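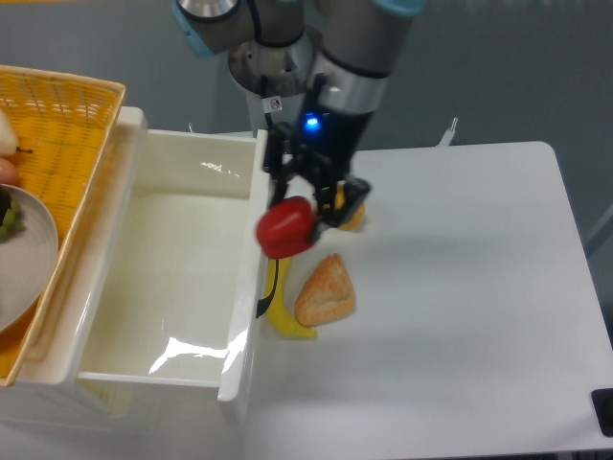

Figure 11.1 Red bell pepper and banana.

CHAPTER 11

Ripening After the Harvest

In the previous chapter we followed the fruit while it was still connected with the plant. The plant was giving it water and sugar, and the fruit was growing, changing its color and preparing its seeds. Now we cut this connection. For many students it is a surprise that the fruit does not die at this moment. It is still breathing, it is still losing water, and in many cases it is still ripening. The whole trade in fresh produce depends on this life after the harvest, and the whole loss in the trade depends on it too.

The chapter is written for students who will work in packing houses, in storage, in transport or in shops. It requires the basic knowledge of respiration from Chapter 3. The chemistry is kept as simple as possible, and the reader who wants the full reaction path of ethylene can find it in Appendix B.

11.1 A story from one warehouse

Let us begin with a case. The wholesale company Rakus received one September a shipment of 2000 crates of mixed produce from the growers of Pacheco. Most of the crates contained peppers, some contained tomatoes, and the rest were bananas which had been bought from another importer and added in order to fill the truck. The buyer was in a hurry. He saw that part of the peppers were still half green and he accepted them, with the explanation that they would "come along" in the store together with the bananas.

The bananas came along very well. They had arrived green and hard, and in a short time they were yellow and sweet, and then quickly too sweet. The tomatoes also became red. The peppers did not behave as the buyer hoped. Some of those that had already started to turn became a little more red on the shoulders, but the fully green ones stayed mostly green, and after 19 days what remained of them was soft and wrinkled. They had become old without becoming ripe.

The buyer was not a careless man. He had worked with fruit for 11 years and he had seen many times that a green fruit becomes a ripe one in the warehouse. His mistake was that he took a rule which is true for one group of fruits and applied it to another group. The difference between these two groups is the main subject of the chapter.

11.2 Two groups of fruits

The first group is called climacteric. In a climacteric fruit the ripening begins with a strong rise in respiration, and together with this rise the fruit produces a large amount of ethylene, which is a gas and at the same time a plant hormone. The ethylene gives the signal for ripening, and the ripening tissue makes more ethylene. When the process has started, it is difficult to stop, although it can be slowed by a lower temperature. Bananas, tomatoes, apples, pears, avocados and mangoes belong here. Such a fruit can be picked when it is mature but not yet ripe, and it will finish the work later.

The second group is called non-climacteric. Here the respiration goes slowly down after the harvest, without the sudden rise, and the production of ethylene stays low. Grapes, cherries, strawberries, oranges, lemons, cucumbers and most sweet peppers belong here. These should be picked when they have the quality that the customer wants to eat. A sour strawberry will not become a sweet strawberry on the shelf. It may become darker and softer, and a person who looks only at the color can believe that it ripened, but the sugar has not increased.

Please note the word "mature" in the explanation of the first group. Mature and ripe are two different things. A mature fruit has completed enough of its growth that it is able to ripen in the proper way. A ripe fruit is ready for eating. A banana that is cut too early, before maturity, can turn yellow but its taste will be poor and its texture will be floury.

The sweet pepper is a good plant for study for the reason that both stages are sold. A green bell pepper is in most cases a fruit picked before it is ripe, and people like it for its sharp and slightly bitter taste. The same fruit, if it is left on the plant, turns red, yellow or orange according to the variety. It gains sugar and it gains vitamin C. It also costs the grower more, because it occupies the plant for a longer time and there is more opportunity for insects, sun damage and rot. For this reason the red pepper is usually more expensive in the shop than the green one.
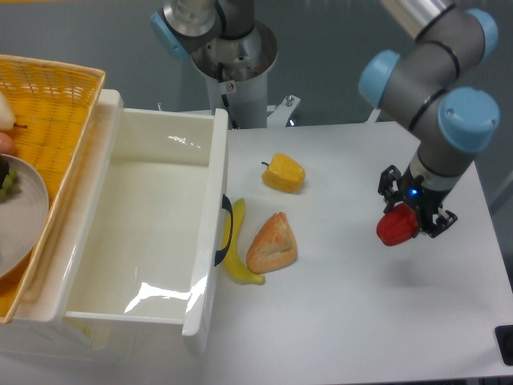

Edith Sotelo warns that the two groups should not be taught as two boxes with a lid. In her opinion the division was made for convenience, and nature did not sign it. She points out that certain hot peppers show some climacteric behavior while the sweet ones usually do not, and that in melons the varieties do not agree with each other either. A student who learns the list by heart, she says, will be right in the examination and wrong in the cold store.

We accept this warning, and we ask the reader to remember it whenever a table in this chapter has only two columns. The division is nevertheless useful. It tells us what question we must ask first when a new product arrives: will it go on ripening, or will it only grow old?

11.3 What happens inside

During ripening several processes go on at the same time, and they do not always have the same speed.

The color changes. The green pigment, chlorophyll, is broken down. In the banana the yellow pigments were already present in the peel and they become visible when the green disappears. In the red pepper new pigments are also built, and this requires that the fruit is supplied and healthy.

The starch changes to sugar. In the banana this change is very large, and it explains why a green banana is dry in the mouth. The pepper has almost no reserve of starch, so after the cutting there is nothing from which new sweetness could be made.

The cell walls become weaker. The fruit gets softer, and it becomes easier to bruise. A fruit that could be thrown into a bin when it was green must be handled one by one when it is ripe.

The smell develops. Many of the aroma compounds appear late, often after the color is complete. In the variety Hirnska, a late pear which we will use in several exercises, the peel turns yellow clearly before the aroma arrives, and consumers who buy by eye are often disappointed.

11.4 Temperature as the main tool

Of all the tools which we have in our hands, temperature is the strongest and the cheapest. A fruit at 20 °C breathes several times faster than the same fruit in a cold room. But the cold has a limit. Fruits from warm countries suffer from so-called chilling injury at temperatures which are still well over freezing. The banana peel gets gray and dull, and the fruit may never ripen normally. The pepper gets small sunken spots, and its seeds turn brown. An apple in the same room would be perfectly comfortable.

From this follows a practical difficulty. Small shops have often only one cold room, and they must put everything in it. Ebere Danladi has proposed for such shops a simple order of decision: first separate the products that are sensitive to cold, then separate the products that give out much ethylene from those that are damaged by it, and only then think about the space. We will use this order in Section 11.6, where the reader will be asked to plan a room with one door and no partition.

Before going further, the reader should do a small preparation at home. Put one green banana in a paper bag together with a ripe apple, and another green banana alone on a shelf in the same room. Write down the color of both every morning. Do not open the bag more often than this. The notes will be needed in the next section, which treats ethylene and its control.

Related chapters
Chapter 3: Respiration and Heat
Chapter 9: Signs of Maturity in the Field
Chapter 10: The Fruit on the Plant
Chapter 12: Water Loss and Packaging
Chapter 14: Mixed Loads in Transport
Appendix B: The Ethylene Path
Sistisness Workbook: Exercises for Chapter 11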